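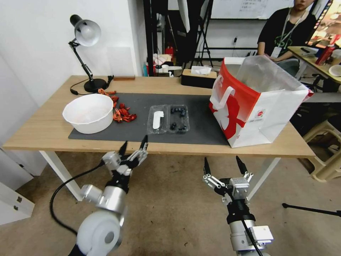 Packing for a flight

I fly a lot for somebody who doesn't much like it. My sister moved to Drallberg, there's one cheap airline that goes there, and so every few weeks I'm up in the dark making sandwiches for a plane. I've gotten pretty good at it! These are the things I do at home the night before and that morning, in no particular order.

Start with the scale. I use the flat kitchen one for anything small and a hook scale for the bag itself. Weigh the bag the night before, when you still have time to be mad about it, and then leave it zipped. I used to weigh mine and then "just add" a sweater, a paperback and a jar of jam for my sister. The jam got taken away at security, by the way. Jam counts as a liquid, and so do peanut butter, hummus and soft cheese, so spread them on the bread before you leave.

Sandwiches: butter right to the edges, both slices, even if you think you don't like butter. It keeps the tomato from soaking through. Better still, skip the tomato. I wrap mine in parchment and then a dish towel, and the towel turns into a napkin, a placemat and (once, over Penrose, in some awful bumps) something to hold on to.

Freeze your water bottle? I tried it. The airport I use lets it through if it's frozen solid, but it was slushy by the time I'd parked and I had to pour it out in front of everybody. Now I carry it empty and fill it past security. If your bottle smells like old pond, put in a spoonful of baking soda and hot water, leave it 30 minutes with the lid off, and rinse it twice. Do the lid separately, and pull the rubber ring out if it comes out.

My friend Lensa Workneh puts her shampoo in old contact lens cases, which I laughed at until I borrowed one. Squeeze bottles leak in the cabin when the pressure changes, so whatever you use, press some of the air out before you close it. A square of plastic wrap under the cap helps too.

For the stuff you leave behind:

Take the trash out last, right before the keys. Not the night before, you'll make more.

Run the dishwasher and then prop the door open.

Pull the toaster plug. The kettle too.

Anything in the fridge that'll turn before you're back gets eaten for supper or goes in the freezer. I make a very ugly soup. I've never followed a recipe for it, and it's different every time, and it's usually fine if there's enough onion in it.

Suitcase wheels need cleaning more than you'd think. Hair winds around the axle and then the whole thing drags to one side through the entire terminal. Snip it with nail scissors, pull it out with tweezers, and wipe the wheel with a damp rag. A dab of silicone spray and it'll roll like new. I do mine on newspaper by the back door every October, before the holiday flights.

Last one. If you're on the 6:00 a.m. Tuesday flight like I always seem to be, set the coffee up before bed, with the grounds in and the mug out. Put your shoes by the door with your passport in the left one.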